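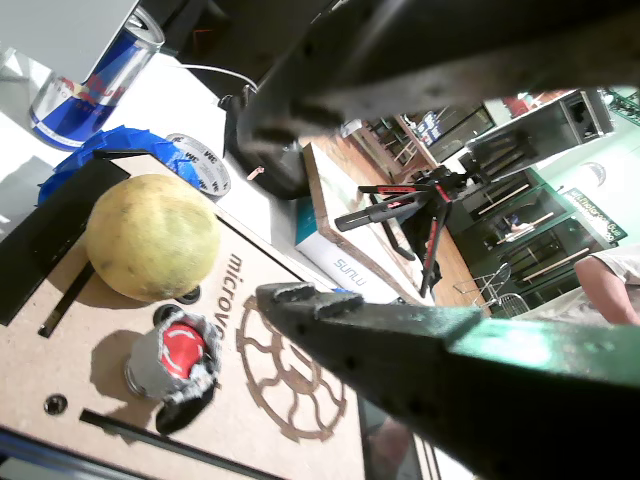

Seal it now or throw it out in a year, was the answer I got when I asked in the finishing thread if bare MDF was okay for a bench panel. That was all it said. I'd like a bit more detail before I start putting stuff on it.

Asked by benchtop805, 11/20/22
Category: Home & Workshop > Wood, Board and Sheet Goods > Finishing

The panel is plain light brown MDF, laser engraved with lettering and a gear logo. It has round holes and slots cut in it, and the red emergency stop button sits on it toward one edge. I have no finish on it at all right now. It lives on a workbench that gets used every day, so it sees hand grease, dust, and drinks. I had a can leave a ring on the last board I made and the surface puffed up where the ring was. Sanding took the ring off but left a dip.

What I want to know:

1. Can I seal over laser engraving without the dark part smearing into the light part? I tried a wipe-on finish on a scrap and got a brown haze around the letters.

2. Do I need to do the inside of the holes and slots, or only the face?

3. The base of the button has silver foil or tape wrapped around it. Can I leave it in place and finish up to it, or does it have to come off?

I have half a can of Sterik clear on the shelf (water based, satin) and some shellac. I would like to use what I have. The closest store is in Tirkville and their finish section is one shelf.

Answer 1 (accepted)

The haze is soot. When a laser burns MDF it leaves loose residue in the letters and a film of smoke on the face around them. A rag with wet finish on it picks that up and drags it. You need to clean first and then put down the first coat without rubbing.

Vacuum the engraving with a brush attachment. Then go over it with a dry toothbrush, always away from the letters, and vacuum again. Wipe the flat areas with a cloth barely damp with denatured alcohol and change to a clean part of the cloth every pass. Don't scrub down into the letters. Some of the brown is supposed to be there, and if you keep going you will lighten it.

For the first coat I would use the shellac. Water based clear straight onto raw MDF raises the fibers and you end up with a surface like a peach. Shellac does that a lot less and it locks down whatever soot is left. Spray is best over engraving. If yours is the brush kind, thin it, load the brush lightly, lay it on in one direction and leave it alone. Don't go back over a letter.

Let it dry, sand the flat parts lightly with 320, and stay off the engraving. A second coat of shellac, then two coats of the Sterik over that. Make sure the shellac is dewaxed or the water based may not stick. If the can doesn't say dewaxed, assume it isn't.

Holes and slots: yes, do them. The cut edge drinks up liquid much faster than the face, and the face is the part of MDF that resists water best to begin with. Use a cotton swab for the round holes and a folded strip of rag for the slots. Give them an extra coat. If anything has to fit through a hole snugly, check the fit after each coat.

Tape: take it off. Finish that bridges from board to tape will crack the first time the tape moves, and the board under there stays raw. Unplug whatever the button is connected to before you pull it. Retape after a couple of days.

Answer 2

I just use paste wax on all my MDF stuff and it's fine. More than 100 jigs over the years. Zedel makes a decent one but any of them work. Wipe on, wait, buff off. You can redo it whenever.

Comment on answer 2: Wax is okay on jigs that stay dry. It won't stop a ring from a wet can if the can sits there all afternoon. Also once you wax it you can't put a clear coat on later without stripping it, so decide first.

Answer 3

Agree with the first answer except I wouldn't sand with 320 between coats near the lettering at all, I'd use a gray pad. Paper edges catch on engraving.

Also finish the back. I did a 3 mm panel in October, front only, and it cupped so badly the corners lifted off the bench. Same number of coats both sides. Thicker board is more forgiving but I'd still do it.

There's a longer discussion of soot in thread 2309 if you want to read people argue about it.

Comment from benchtop805: Shellac can says nothing about wax so I'll get a new one. Will do the back too. Thanks.

Last updated 3 months ago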